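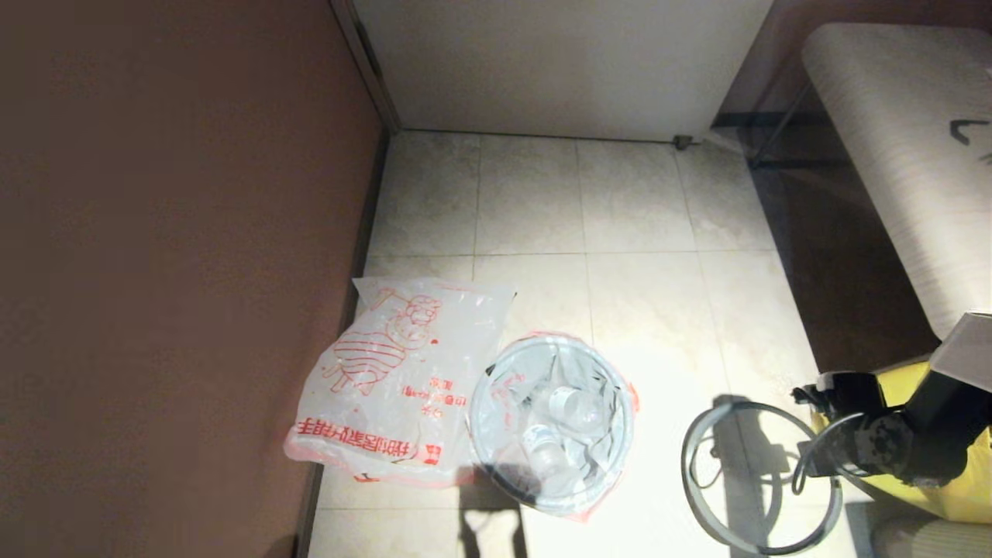 교정 기록 1484

중력계는 오후 4시에 지하 관측실 기초대 위에 놓였다. 그라사 로부는 수평 나사를 세 번 돌리고 기포가 멈추기를 기다렸다. 기초대는 건물과 분리되어 있었다. 바닥 슬래브와 기초대 사이에는 손가락 하나 폭의 틈이 있고, 그 틈에는 아무것도 채우지 않는 것이 규정이었다. 틈에 동전 하나가 빠져 있었다. 그녀는 핀셋으로 동전을 꺼내 기록지 비고란에 적었다. 금액은 적지 않았다.

루부라우 관측소의 업무는 단순했다. 저수지의 수위가 변하면 물의 질량이 변하고, 질량이 변하면 중력값이 변한다. 관측소는 그 변화를 마이크로갈 단위로 기록해 댐 관리 부서에 보냈다. 조석 보정, 기압 보정, 극운동 보정을 차례로 빼고 나면 잔차가 남는다. 잔차는 대개 지하수였다. 지하수로 설명되지 않는 것은 잡음으로 분류했다.

4월 들어 설명되지 않는 잔차가 생겼다. 주기는 일정하지 않았고 진폭은 7마이크로갈을 넘지 않았다. 늘 새벽에 시작해 해가 뜨기 전에 끝났다.

"스프링 드리프트일 수 있습니다." 라그다 하르브가 말했다. 그녀는 토니츠에서 파견된 정비 기사였고, 토니츠는 중력계의 제조사였다. 제조사 사람이 먼저 자기 회사 스프링을 의심하는 일은 드물었으므로 그라사는 그 말을 신뢰했다.

"드리프트는 돌아오지 않아요."

"네. 이건 돌아오죠."

두 사람은 모니터의 곡선을 보았다. 곡선은 새벽 2시를 지나며 내려갔다가 5시 전에 원래 값으로 돌아와 있었다. 하강 구간과 상승 구간의 기울기가 달랐다. 하강이 더 완만했다.

라그다는 가열기 전압을 측정하고 밀봉 상태를 점검했다. 이상이 없었다. 케이블을 교체했다. 이상이 없었다. 그날 새벽에도 잔차는 나타났다. 그녀는 점검표의 마지막 칸에 서명하고, 판정 항목은 비워 두었다.

관측소장 셀레스트 쿠냐는 판정이 빈 점검표를 좋아하지 않았다. 그녀의 책상에는 루트비 방식으로 제본한 연보가 연도순으로 꽂혀 있었고, 그중 판정이 비어 있는 해는 없었다.

"원인 후보를 적어 오세요. 가능성이 낮은 것까지 전부."

그라사는 후보를 적었다. 차량 통행, 양수기 가동, 위층 서고의 이동식 서가, 강우, 인근 채석장. 차량은 질량이 부족했다. 양수기는 운전 기록이 남아 있었고 해당 시각에는 정지 상태였다. 서가는 잠겨 있었다. 강우는 없었고 채석장은 겨울부터 휴업 중이었다. 다섯 줄에 모두 취소선을 긋고 나니 종이에 남은 것은 날짜뿐이었다.

그녀는 과거 자료를 열었다. 디지털 기록 이전의 것은 종이였고, 종이는 서고 안쪽 철제 서랍에 있었다. 14번 서랍에서 헤이드룬 귄뢰이그손의 야장이 나왔다. 헤이드룬은 댐이 완공되기 전에 이 골짜기를 측량한 사람이었다. 글씨는 작고 기울지 않았다. 숫자 7에는 가로획이 있었다.

야장의 대부분은 측점 번호와 관측값이었다. 측점 1766의 관측값 옆에만 문장이 있었다.

'두다 마을 우물. 새벽에 수위가 내려가고 해 뜨기 전에 회복됨. 주민들은 골짜기가 물을 마신다고 함. 석회암 내 사이펀으로 추정. 재측 요망.'

재측 기록은 없었다. 두다 마을은 저수지 바닥에 있었다. 담수가 시작된 뒤로 우물을 측량한 사람은 없다.

그라사는 측점 1766의 좌표를 현재 좌표계로 변환했다. 변환 오차를 감안해도 관측소에서 멀지 않았다. 간헐 사이펀이라면 동굴 속 물이 일정 높이에 이르렀을 때 한꺼번에 빠져나간다. 그 경우 하강이 급하고 회복이 완만해야 한다. 곡선은 반대였다. 그녀는 모델의 유입부와 유출부를 바꾸어 보았다. 공동이 관측소보다 위에 있는 경우와 아래에 있는 경우는 부호가 반대가 된다. 중력계 아래의 질량이 늘면 값이 커지고, 위의 질량이 늘면 값이 작아진다.

공동을 관측소보다 높은 사면에 두자 곡선이 맞았다. 물은 새벽 2시부터 천천히 차올랐고 5시 전에 빠르게 비었다. 잔차의 잔차는 기기 잡음 이내였다.

셀레스트는 계산서를 끝까지 읽었다. 그리고 지질도를 펼쳤다.

"이 사면은 화강암이에요."

"네."

"화강암에는 이런 공동이 생기지 않아요."

"네. 알고 있습니다."

"그런데 맞고요."

"잔차는 맞습니다."

소장은 연필로 계산서의 여백에 점을 하나 찍었다. 그녀가 무엇을 결정하기 전에 하는 동작이었다. 점은 문장이 되지 않았다.

카롤리나 고지뉴가 사면에 올라간 것은 그달 말의 일이다. 그녀는 수리지질 담당이었고 지오폰과 수온계를 지고 혼자 갔다. 무전은 정시마다 들어왔다. 자정, 이상 없음. 1시, 이상 없음. 2시 무전은 1분 늦었다.

"2시. 지표 수온계 변화 없음. 지오폰에 신호 있음."

"신호의 형태는요."

"연속음. 낮음. 주파수는 기록 중." 잠시 잡음이 이어졌다. "귀로도 들려요."

그라사는 무전기 옆의 모니터를 보았다. 값이 내려가기 시작했다. 그녀는 시각을 적고, 그 옆에 카롤리나의 말을 그대로 옮겼다. 귀로도 들린다는 부분은 관측값이 아니었으므로 괄호 안에 넣었다.

"무엇처럼 들립니까."

규정된 질문 항목에는 없는 문장이었다. 답이 오기까지 11초가 걸렸다.

"삼키는 소리요."

3시, 신호 지속. 4시, 신호 지속. 4시가 지나고 곡선이 꺾였다. 카롤리나는 정시를 기다리지 않고 무전을 넣었다. 소리가 멎었고 지표에 물은 없으며, 앉아 있던 바위의 온도는 변하지 않았다고 했다. 그녀는 해가 뜬 뒤에 내려왔고, 장비를 반납하고, 배터리 잔량을 기입하고, 평소처럼 커피에 설탕을 넣지 않고 마셨다.

보고서는 네 쪽이 되었다. 원인 항목에는 '상부 질량의 주기적 증감, 기구 불명'이라고 썼다. 셀레스트는 '불명'을 '미상'으로 고쳤다가 다시 '불명'으로 돌려놓고 승인란에 서명했다. 라그다는 점검표의 빈칸에 '기기 정상'이라고 적고 다음 근무지로 떠났다. 예비 퓨즈 한 상자를 두고 갔는데 규격이 하나 달랐다. 그라사는 상자에 사용 금지 표를 붙였다.

야장은 14번 서랍에 다시 넣었다. 넣기 전에 그녀는 측점 1766의 '재측 요망' 아래에 줄을 긋고 자신의 관측 번호와 이름의 머리글자를 썼다. 잉크가 마르는 동안 7의 가로획을 한 번 더 보았다.

새벽 2시에 그녀는 지하로 내려갔다. 수평을 확인하고 조명을 껐다. 기초대와 슬래브 사이의 틈은 비어 있었다. 모니터의 값이 내려가기 시작했고, 그녀는 시각을 적었다.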